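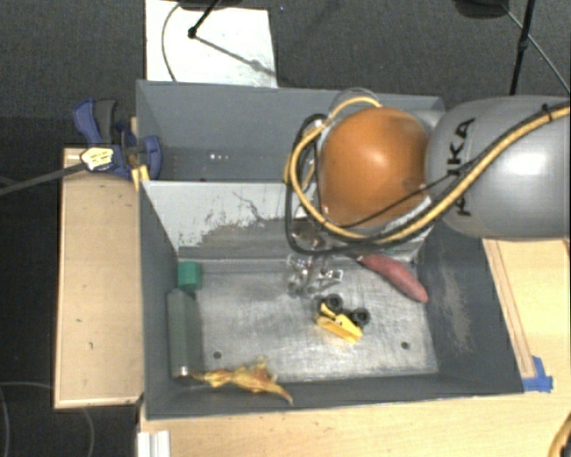

Never buy one bin, buy two, a reader of the Cliditz trade circular once wrote in, as the first will be full by lunch and you will want somewhere to put the things you take out of it. The advice is older than the circular and has been ignored for as long as it has been given.

The bench bin (also parts bin, picking bin or, in the older Nornitz catalogues, "open box, bench, grey") is a shallow, open-topped container kept on a worktop to hold loose articles while they are sorted, picked or forgotten. It differs from the storage bin, which lives on a shelf and has a label, and from the waste bin, with which it is confused at least once in the life of most workshops.

Form

A bench bin has a flat floor, four walls and no lid. Lids have been offered from time to time. The Kikus lidded bin stayed in the range for two seasons and is remembered mainly as a tray with a second tray on top of it.

Sheet metal and moulded plastic are the usual materials. Metal bins weigh more, stay where they are put and announce every dropped bolt to the whole room. Plastic bins are quieter and tend to wander across the bench when someone reaches into a corner. Grey is the commonest colour in both. Makers describe it as neutral, and it has the further merit of looking much the same on delivery as it will years later.

Some bins have small round holes in the floor, as in the nearer of the two grey bins shown. Holes of this kind may take fixing screws, let out water or be left over from some other use of the same panel. Catalogues seldom say which. Washers find them all the same.

Arrangement

Bins are often set side by side or one directly behind the other on a table. In the usual scheme one is the source and the other the destination, and articles travel between them until the first is empty. Where the work is a trial or an exercise, they may then travel back again, an arrangement that visitors find hard to admire.

Pairs need not match. A larger bin in front with a smaller one behind is common enough, and the Majali bench guide recommends it for short-armed users. The same guide recommends the reverse on its next page for tall ones, with the same drawing turned upside down.

Some benches have the bins let into the top so that the rims sit level with it. This looks very smart and makes them awkward to empty.

Contents

In principle a bin holds one kind of article. In practice it holds one kind of article and a pencil. Mixed bins, in which unlike things lie loose together, are used where the sorting is itself the job, and also where it was meant to be done yesterday.

The number of articles matters less than how they lie. A few things spread over the floor can be picked up singly. A heap has to be stirred, and stirring is responsible for a good deal of the noise mentioned above. The Nornitz catalogue sets a limit of 62 small fittings for its middle size of bin, a figure it has never explained - and one that most users pass without noticing.

Articles in the corners are the hardest to get at. Rounded corners help, and cost more. Flat articles against a wall are worse still, and are usually left until last or until the bin is tipped up.

Wear

The floor of a metal bin goes first. Paint, where there was any, is rubbed away by sliding contents and leaves bare metal crossed with pale scratches and cloudy patches. The walls follow more slowly and less evenly. It is quite normal for one wall to carry a long scuff while its neighbour remains plain.

Scuffing does no harm in ordinary use, though it can make grey metal articles hard to pick out against a grey metal floor. A rubber mat cures this and starts a fresh difficulty, which is getting things out from under the mat.

The Kikus endurance test drops a bag of fittings into an empty bin 200 times and then inspects the floor. Bins that fail are sold at the works gate.

Sizes and catalogue numbers

There is no agreed standard. Kikus lists its shallow bin as 1,799 and its deep one as 2,358, numbers that refer to neither the dimensions nor the price and that regularly get ordered as quantities.

See also: Drawer; Tote box; Tray; Tray, second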